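Omoregie Institute of Applied Arts
Department of Textiles and Domestic Interiors

TXD 506: Household Textiles in Use
Handout 6: Table Coverings, Printed Cloth and Care

Prepared by Sevim Aydoğan, with additions by Ferhat Tokgöz

Reading before class: Course reader, chapter on plain weaves; Taşdemir, "Notes on the Dressed Table," sections 1 to 3 (on reserve at the Drultville library).

1. Scope of this handout

The previous handout dealt with bed linens. This one turns to cloths laid on tables, desks, shelves and sideboards. Students are expected to know the basic weaves already and to be able to tell a woven pattern from a printed one. Drapery and upholstery are covered in the second half of the term and are not treated here.

The word "tablecloth" is used in the course for any flat textile laid over a horizontal surface in the home and intended to be removed for cleaning. Runners, place mats and tray cloths are treated as separate classes, although the remarks on fiber and finish apply to them as well. Coated cloths, including oilcloth and vinyl on a fabric backing, are included where they are sold and used as tablecloths. Their care is different and is set out in section 6.

2. Purposes of a table covering

A table covering protects the surface beneath it from scratches, heat and spills. It hides a surface that is worn or does not suit the room. It softens sound, which matters more in dining rooms with hard floors than is usually admitted. It also marks an occasion. Many households keep one cloth for daily use and another for guests, and the second may be used only a few times a year.

These purposes often conflict. A thick cloth that protects well may drape badly. A fine linen cloth that marks an occasion gives almost no protection against heat, and for this reason was traditionally laid over a felt or cotton pad, known in the trade as a silence cloth. When you write up an object for the term file, state which purpose you believe came first in its design and give your grounds.

3. Fibers

Linen. Strong, absorbent, and stronger wet than dry. It takes a high polish under the iron and creases sharply. Linen damask remained the standard for formal tables well into the twentieth century. Repeated folding along the same line will in time break the fibers at the fold, and old cloths should be examined there first.

Cotton. Absorbent and easily washed, and it takes printing well. It will shrink if it was not treated before sewing. Most printed cloths in the teaching collection are cotton or a cotton blend.

Polyester. Resists creasing and dries quickly. It holds oily stains more firmly than cotton does, and it can be damaged by a hot iron or a hot dish. Bright printed designs on polyester are commonly made by transfer printing, in which the dye passes from a paper sheet into the cloth under heat.

Blends. A blend of cotton and polyester is a compromise between feel and ease of care. The proportions should be taken from the label wherever one survives. Do not estimate them by hand.

Fiber cannot be identified reliably from a photograph. Ertuğrul Yalçınkaya will demonstrate the microscope method in the Nirer workroom, and students must attend that session before handling loose samples.

4. Printed designs

A printed design is applied to the face of the cloth after weaving. On many printed cloths the reverse is noticeably paler. A woven design, by contrast, is part of the structure and will show on both sides in some form.

Three terms are needed for the description of any print.

Motif: the single figure, such as a flower, a fruit or an insect.
Ground: the area behind and between the motifs.
Repeat: the smallest unit of the design that, when laid side by side, produces the whole.

Designs are further divided by direction. A one-way design has a clear top and bottom. It looks correct from one side of the table and upside down from the other. A two-way design reads equally well from two opposite sides. A tossed design has its motifs turned at various angles so that no side is favored. Tossed designs are practical for tables, where people sit on every side, and they also waste less cloth in cutting.

Insects have been used as textile motifs for centuries. The butterfly is the most common of them in household cloth. It is nearly symmetrical and can be colored freely without seeming wrong to the viewer. It also fills a small space well. Designers often add a minor filling figure, such as a dot, sprig or star, to keep the ground from looking bare and to hide small faults in the spacing. On a white ground the filling figure is usually kept small or light.

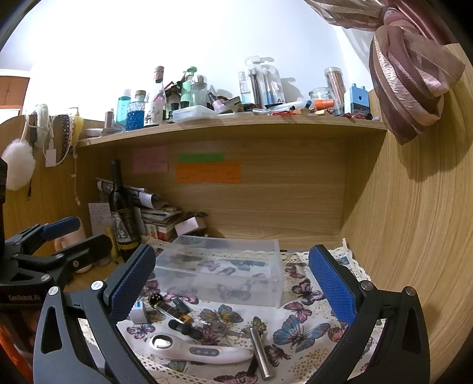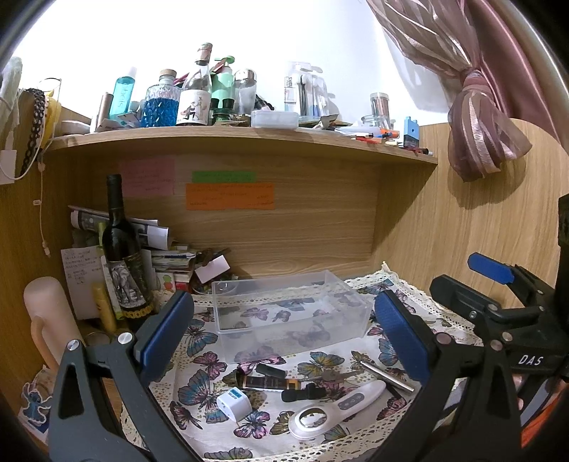

Figures 1 and 2. Printed tablecloth in use, butterfly motif on a white ground.

When describing a print, begin with the ground, then the main motif, then any filling figure, and then the colors in order of the area they cover. Do not begin with an opinion. The words "pretty," "dated" and "cheerful" have all appeared in the term files of past students and have been struck out by the examiners. If the repeat cannot be measured because objects stand on the cloth or because only part of it is available to you, write "repeat not established" and move on.

Metallic color deserves a separate note. Gold and silver effects on household cloth are made in several ways, among them metallic pigment held in a binder and foil laid over adhesive. Yellow or tan ink may also be used to suggest gold without any metallic content. These wear differently. Foil cracks and lifts at the folds, while pigment dulls over the whole area. Unless the cloth has been examined under magnification, record the color only and leave the method blank.

5. Size, drop and edge

The drop is the length of cloth hanging below the edge of the table. To find the size of cloth required, measure the table and add twice the desired drop to both the length and the width. A daily cloth has a short drop that does not lie in the lap. A formal cloth hangs lower, and a buffet cloth may reach the floor.

Desks and side tables set against a wall raise a special problem. A drop at the back serves no purpose and pushes the furniture forward. The usual answer is to fold the surplus under at the back, or to cut and hem the cloth to fit. A fitted cloth cannot easily be used elsewhere, and most households prefer the fold.

Edges may be hemmed, bound, scalloped, fringed or left with the selvage showing. A narrow machine hem is the most common finish on modern cloths. A mitered corner, in which the hem is folded at an angle to lie flat, is a sign of more careful making. Record the width of the hem and the number of stitches to the inch on at least two sides.

6. Care and storage

Stains should be blotted and not rubbed. Cold water is used first on protein stains such as egg, milk and blood, as heat will set them. Wax is allowed to harden and is then lifted with a dull blade. Printed cloths should be tested for color loss at a hidden corner before any wet treatment.

Coated cloths are wiped with a damp cloth and mild soap. They must never be ironed. They are stored rolled with the printed side out, as sharp folds will crack the coating.

Uncoated cloths in regular use may be folded, but the fold lines should be changed from time to time. Cloths kept for study are rolled on a tube covered with acid-free tissue. The department's own tubes are held in the Drurkell store, on the rack marked 47. Return them to the same rack.

Starch should be washed out before long storage. It attracts insects and stiffens the fibers along the fold.

7. Assignment

Select one table covering from the teaching collection or from your own household. Collection item 1014 is on loan and may not be chosen. Prepare a written record under the headings below.

Class of object and probable purpose
Fiber, with source of identification
Weave
Ground, motif, filling figure and color
Direction of design and measured repeat
Dimensions and edge finish
Condition, with a sketch showing the place of each fault
Recommended care

The record should fill no more than two typed pages, not counting the sketch. Records are due at the first meeting in May and should be handed to Kaan Güneş at the department office - copies sent by electronic mail will not be accepted.

8. Questions for discussion

Why did white remain the accepted color for formal cloths long after fast dyes became widely available?

Nazmiye Taşdemir argues that the everyday cloth tells the historian more than the best cloth, although far fewer everyday cloths survive. What kinds of evidence might make up for the loss?

In what circumstances would a one-way design be the better choice for a table?

Next handout: Runners, mats and tray cloths.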